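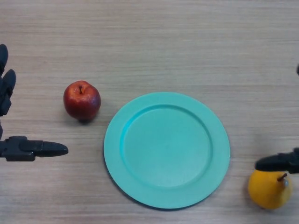

Notes for the Drukley Creek talk, 10/6/19

Good afternoon, and thank you all for giving up a Sunday for a creek. Let people settle. Say hello to the Binness Street crowd, who always sit at the back.

Start with the rain garden, as that's what most folks came for. It takes the runoff from the Cirillo Road parking lot, which used to go straight down the drain and into the creek with whatever oil and cigarette butts it picked up along the way. Now it drops into a shallow basin planted with sedge, soft rush and a few blue flag iris that I'm very fond of (don't go on about the iris).

We put in 932 plants over two weekends. Most of them were sedge plugs no bigger than your thumb, and I know a few of you still have the sore knees! The upper end has filled in nicely. The lower end hasn't, and I want to be plain about that. The soil there is packed hard from the old truck turnaround, and we should have loosened it a good deal deeper before planting.

Slow down for this part - it's where the questions came last time. Standing water after a storm is fine. It's meant to sit there a while and soak in. If you still see a puddle after 3 days, call Dale Lévesque and he'll go and look at the outlet.

Next, weeds. Bindweed along the Kodau fence is the big one, and pulling it once won't do it, I'm sorry to say. Pass the sample bag around so people can see how the roots snap. Ask for it back!

Then the plan for December: 6 river birches on the east bank, and 2 loads of wood chips for the path. We need wheelbarrows more than we need shovels. Mention the gate code has changed, but don't read it out.

Questions. If somebody asks about the footbridge, it's with the county engineer and I have no date yet.

Sign-up sheet is by the door - point to it.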